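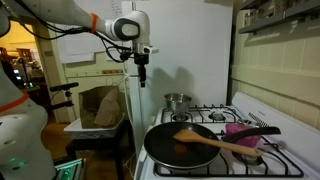 Filling out my health care proxy form

Apr 6, 2024

I finally did my health care proxy. It had been on my list since October, when my doctor's office handed me a folder at the end of a regular checkup and I put it in the drawer with the takeout menus. The form itself is 2 pages. Getting to the point of signing it took a lot longer.

For anyone who hasn't run into one, a health care proxy is the person who speaks for you if you can't speak for yourself. Some states call it a health care agent or a medical power of attorney. It is separate from a living will, where you write down what treatments you would or wouldn't want. My folder had both. I decided to do the proxy first and leave the living will for later.

Picking the person

I assumed I would name my older sister. She is the organized one and she lives closest. When I asked her, she was quiet for a bit and then told me she didn't think she could do it. She had been the one making decisions for our father, and she said she still goes over them at night. I was a little hurt for a day or so. After that I was glad she'd told me.

My cousin said yes. She lives 43 miles away, which seemed far until I thought about how much of this would happen by phone anyway. She asks doctors a lot of questions and doesn't mind being thought rude. My sister agreed to be the alternate, on the condition that she would be called second.

The talk

We had it at my cousin's kitchen table and it ran most of an afternoon. The folder came with a sheet of 17 questions to go through together. Some were easy. Would I want to be told everything about a diagnosis? Yes. Others I had no answer for, and we left them blank. One asked what a good day looks like to me, and I ended up talking about making my own coffee and reading with the window open. She wrote that down. She also asked whether I would want to be kept on a machine long enough for relatives to fly in. I had never thought about it. I said a few days would be fine, but no longer than that.

I would suggest having something to eat partway through. We stopped for soup and it went better afterward.

Signing it

In my state you need two adult witnesses, and the proxy can't be one of them. Check the rules where you live, as some places want a notary. I asked two neighbors from down the hall. They came over, watched me sign, signed their own names and went home. It took 8 minutes.

Then I made copies. My cousin has one, my sister has one, and one went to the doctor's office to be scanned into my chart. I called a week later to make sure it was there, and it wasn't. It had been filed under a patient with a similar last name. They fixed it while I was on the phone. I keep the original in a blue envelope on top of the refrigerator, and both of them know where it is. There is also a card in my wallet with my cousin's number on it.

The living will is still in the folder. I read through the part about feeding tubes and have some questions for my doctor, so I'm taking it with me to my next appointment.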